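December, 6:40 am, coffee already cold

Quick one before work. Got back from Zurwood after midnight and my head's still in there. Want to get it down or I'll lose the order of things.

First, the wrist cable. Retied it AGAIN. On the old routing it went tight every time joint five came past a certain angle, and then the arm does that little shudder and faults out. So now there's more slack up top, a big loop, ugly as anything, but it went all evening with no fault. Downside is the loop wanders. Have to watch it around the small stuff on the table. Maybe a bit of spring steel to hold it up? Or one of those badge reel things. Look in the bin under the drill press.

Tredovero (I'm keeping the name, fine, it's on the folder and the power supply and I'm not relabeling) is running off the new script now. Tustia is the old one, renamed, half gutted. Left the old gripper code in there commented out like a coward.

Main job was the handle. Approach from the left, slow down, close, hold. Sounds like nothing. It took most of the night to get the approach height right. I had the offset measured from the wrist flange and the script wanted it from the fingertips, so everything landed 18 mm off and I spent an hour blaming the calibration. Did the calibration over twice. Wasn't the calibration.
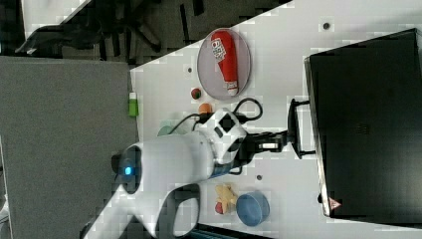
After that I dropped the closing speed way down, and put in a pause before it closes. The pause helps more than anything else I did. Should of done it weeks ago. Grip force is still a guess, I've got it at a number that holds and doesn't squeal, and I wrote it on tape and stuck it to the bench so it's not only in my head.

Things that went wrong, so I don't do them a third time:

- left the laptop on battery. Died in the middle of a save.
- homed the arm with the speed slider all the way up. Scared myself. Nothing hit.
- finger pad came off, the adhesive is junk. Need better tape
- typed the wrong port, twice, same port

Somebody at the shop had left a tub of cereal bars by the kettle so that was dinner. Two of them. Peanut.

Around 9 I switched to the small things for a break from the handle. Kids' play food from the thrift place on Molefe, plus the kitchen bits. They're good for this. Light, cheap, all different shapes, don't care if you drop them. The round ones are the mean ones. If the fingers come in even a hair off center the ball squirts out sideways and you're on your knees looking under the cabinet with a phone light.

Trick seems to be coming down lower than feels right. I keep setting the height by eye and my eye keeps saying stop too early. Two fingers, closing at or below the middle of the ball, and slow. Then lift straight up, no swing till it's clear.

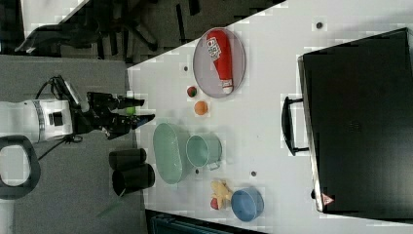

Green ball in the fingertips. Plate and ketchup over on the far side.

Total saved runs on the drive is 127 now. I wanted 200 before the new year, not sure. Depends if I can get the table in the evenings, the sign up sheet is filling up and the laser people have been using our end for their sheet stock. Also 127 includes a bunch I should throw out, the early ones with the tight cable for sure. Haven't had the heart.

Then moved things around for the next set. Bigger change this time – I've been getting lazy and putting everything back in the same places, and then it looks like it's working when all it's doing is going to the same spot. So the rule from now on is a new layout every session, and I don't get to tweak it so the reach is easier. Colander, cup, bowl, fruit, the lot. Bowl by the near edge is going to be a pain, the elbow doesn't like it there.
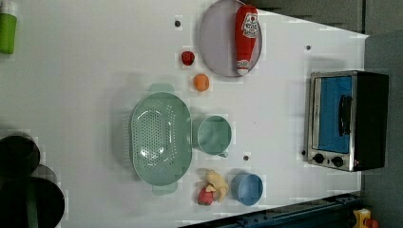 Oven door is its own headache. The handle part I can sort of see how to do. Pulling it is different, the hand has to follow an arc and at the moment it just yanks in a straight line, which, no. Sketched the arc on the back of an envelope at 11 something and it made sense then. Looked at it just now and it does not make sense.

To buy / bring:
- tape that really sticks (pads)
- 3 more of the short velcro ties
- spare fuse, the last one is IN the supply
- laptop charger!!! by the door, tonight

Should copy the drive too. Said that last time. Plan is go back after dinner, start with the arc at low speed and my hand on the stop button, and if it's bad just do more balls and fruit and call it practise.

7:05. Bus. Can't find my left glove, might be at the bench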